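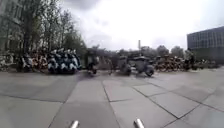
Estia put it to me in an email, after reading a draft of this chapter: why collect anything at all outdoors, when a simulator will hand you as many plazas as you like before lunch? I've been chewing on that ever since, and most of this chapter is my answer.

Chapter 4. Getting Good Examples

My first simulator had lovely plazas. The ground was one gray color, the bikes stood up straight, and the light came from the same corner of the sky all day long. I trained a small driving model on it (we called the model Avura, don't ask me why) and it drove like a dream until I let it out on real pavement. Then it treated every joint between the slabs as a curb. It would roll up to a line, stop, and sit there thinking!

So I went out and got real examples, and I got them badly. I drove the robot by hand for 12 days, straight down the middle of everything, because that felt like good driving. What I had at the end was almost 4000 short clips of a robot going straight. Try learning to steer from that. The model had never seen what to do when it was pointed at a parked scooter, so when it ended up pointed at one, it kept going.

We'll come back to those clips in Section 4.3, where you'll sort a small set of them yourself. For now I want you to hold on to two words, coverage and balance. Coverage is whether a situation shows up in your examples at all. Balance is how often it shows up next to everything else. My set was weak on both, and I didn't notice until December, when I finally sat down and looked at what I had. 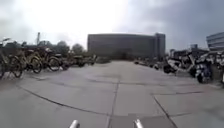 Page last changed: June 26, 2018

Open ground like this is harder than a hallway, in my opinion. A hallway tells you where to go. On a plaza there are a hundred fine paths and the driver picks one, and if two drivers pick differently, the model sees two answers to the same question and may split the difference. Sometimes the middle is fine. Sometimes the middle is a bicycle.

Before you read on, take a sheet of paper and write down the places you'd start the robot from if you had one afternoon on a plaza. Include a few awkward ones, nose toward the parked bikes, say, or too close to a row of scooters. Keep the sheet, you'll need it in Section 4.2.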